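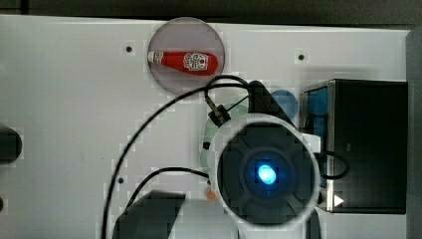
The Horkden wrist mount is the part I get asked for most, so I finally made a proper batch of 20. It bolts between arm and gripper, and I'll drill it for your hole pattern if you send me a sketch. Price is $77, spare screws included!
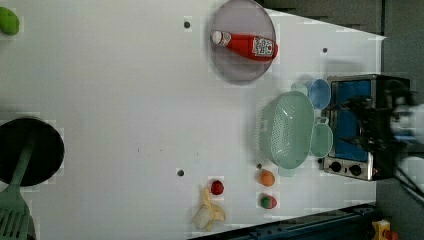
Testing happens on my own bench, and I use toy kitchen stuff for it. Round things roll, so the orange and the little red fruit are good practice – and reaching over the top of the toy oven soon tells me if a mount has any play. Shipping is $11, orders go out on Mondays.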